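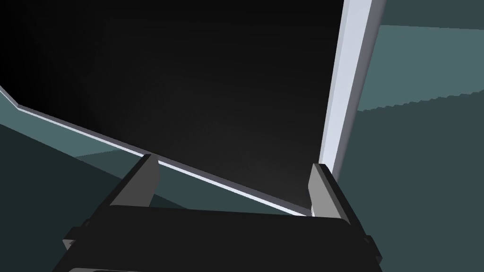 Fig. 1. Render. Charcoal gripper body, gray fingers, near-black surface behind.

November, bench notes, ebonizing trials on oak

Continuing from the last entry. Iron solution from jar 711, strained twice through a coffee filter, still slightly cloudy. The earlier jar went orange on standing and gave a brown cast on the offcuts, so it is out of the trial. Lid on 711 left loose overnight, no further fizzing by morning.

Stock is the white oak left over from the Urnton shelving. Cut 8 panels from the same board, numbered on the back in pencil in board order. Planed, then sanded through the usual grits and stopped at 180. Water popped the grain, let them dry, knocked back the fuzz by hand. Panel 5 has a patch of sapwood along one edge. Kept it in, as the real tops will have some too.

Tannin wash first on the even numbers, none on the odd. Tea mixed strong, brushed on, wiped at the ends where it pooled. Iron on all panels once the wash was dull to the eye.

Odd numbers went gray in a few minutes and stayed there. Color is close to weathered fence, with the rays showing lighter. Not usable as black, though the customer for the hall bench might like it — keep panel 3 as a sample.

Even numbers went blue-black almost at once. Second pass of tea over the wet iron on 4 and 6 deepened them but left a sludge on the surface that had to be rubbed off with a gray pad, and the rub-off exposed lighter arrises. Panel 2 had a single pass of each and looks more even than either. Sapwood on 5 hardly took at all. Would expect the same problem on an even panel with sapwood and need to test this before the tops are cut.

Rinsed everything in clean water and stood the panels on edge on the rack. Gray runoff from 4 and 6, clear from the rest. The Fastex clamps on the rack picked up stains where they touched wet wood, and one of them left a dark ring on panel 8. Note for next time: plastic pads only, no bare steel anywhere near the tannin.

Finish. Split each even panel with tape.
Left half: Nondach hard oil, 3 thin coats, wiped off after each.
Right half: dewaxed shellac, padded.

Oil takes the blue out and brings the surface to a warm black. Looks brown under the window if held at a low angle. Shellac keeps the blue but shows every pad mark and has too much shine for this job. Cutting it back with a pad helps, at the cost of some cloudiness in the pores. Oil is the better match to the old Kuhlmann cabinet door we are working from, which has a flat, slightly warm black with the grain still open.

Rub test with a damp white cloth on the oiled halves. Panel 2 clean. Panels 4 and 6 left gray on the cloth, 6 worse. Either the rinse was too short or the sludge was still in the pores under the oil. Panel 8 not tested, ring in the way.

Shelf sample 416 from the earlier dye trial was put next to panel 2 in daylight. The dye is darker overall but the rays disappear into it. Under the bench lamp the difference is small.

To do:
— sapwood piece with tannin wash, then a touch of black dye if it stays pale
— longer rinse, repeat the double pass on fresh stock
— decide on edges: ease them before the iron goes on, never after
— relabel the tea jar, the ink has run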